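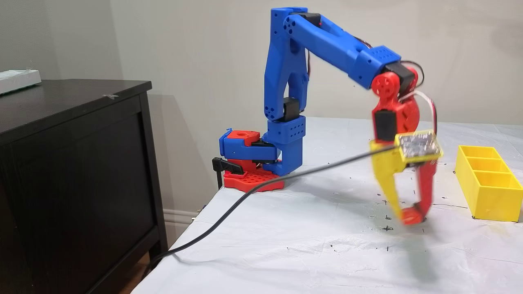

The white table at Tandgate

Candy Tables and Sorting: Frequently Asked Questions

What do I get when I book a candy table?
One table, one white sheet, divided trays and the wrapped candy you picked on the order form. Scoops and paper bags are extra. You can have the trays filled when you arrive, or you can get the candy in bags and fill them yourself.

How big is the standard mix?
The standard mix is 595 pieces. The large mix is 812. Both are counted before packing, so please don't judge them by how full the box looks. Chewy candy settles more than hard candy does.

Is everything individually wrapped?
Yes. We stopped handling unwrapped candy when we moved from the old Emden kitchen and don't plan to start again. If a wrapper has come open we take the piece out.

Can I choose the colors?
Mostly. Red and orange are always in stock. Green and purple depend on the supplier. White is hard to get in March. If you need one exact shade, send us a wrapper or a piece of ribbon and we'll tell you how close we can get.

Why use a sheet on the table?
Small candies are easier to see on plain white and they don't slide as much on cloth. Iron the sheet before you put it down. A fold line will tip a round candy over and it will roll. If the sheet hangs over the edge, tuck it under at the corners where people walk.

Can I use my own tablecloth?
Yes, as long as it's plain. Printed cloths make it hard to tell which pieces have been sorted and which haven't.

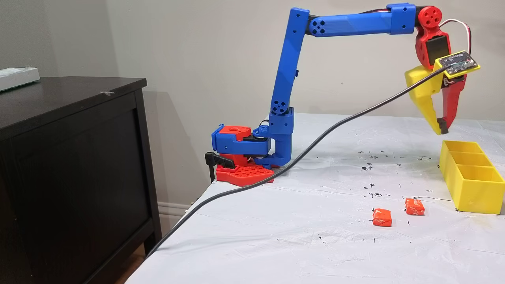
Lace cloths are a problem for another reason. Twisted wrapper ends catch in the holes and you end up lifting the cloth along with the candy. Oilcloth works but it is slippery, and it needs to be taped at the back.

How many sections should a tray have?
Three is enough for most parties. One color or flavor goes in each section. With more sections than that, people start dropping things back in the wrong place and you spend the evening fixing it. If you have four flavors, put out two trays.

Do you rent the trays separately?
Yes, $10 each, and $26 for a set. Return them rinsed. They can't go in the dishwasher – the inside walls warp.

What is the best way to sort a mixed bag?
Pour out a small amount at a time. Spread it so that no candy is on top of another, then pick up one piece at a time and put it in its section. It feels slow at first. It is still faster than pouring out the whole bag and digging through it. Children are good at this job if they're allowed to eat the last one.

Where should the tray go?
Off to one side, close enough to reach without leaning over the loose pieces.
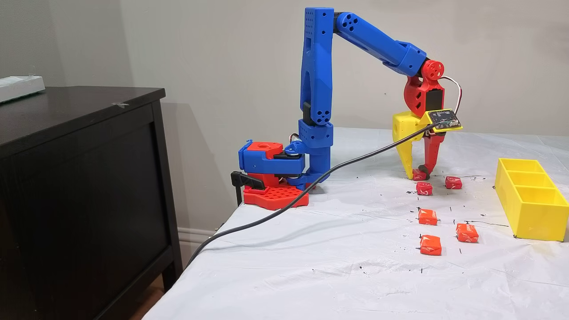 Hedvig Wikström

I keep mine at the right-hand end with the long side running away from me. That way the sections are near, middle and far, and I fill the far one first so my sleeve isn't passing over a full one. Left-handed people may want to swap it to the other end. Red and orange wrappers can look alike under a yellow bulb, so I sort those two by daylight if I can.

What happens to leftovers?
They're yours. Wrapped candy keeps well in a tin with a tight lid. Keep mint apart from fruit or everything will taste of mint by the end of the month.

Do you handle allergies?
Ingredient lists come with every order. The Yakubu mix has no nuts in it, but it is packed in the same room as the others, and we can't promise more than that.

Can I change my order?
Until 4 p.m. the day before pickup. After that the bags are sealed. You can still add trays if we have them on the shelf.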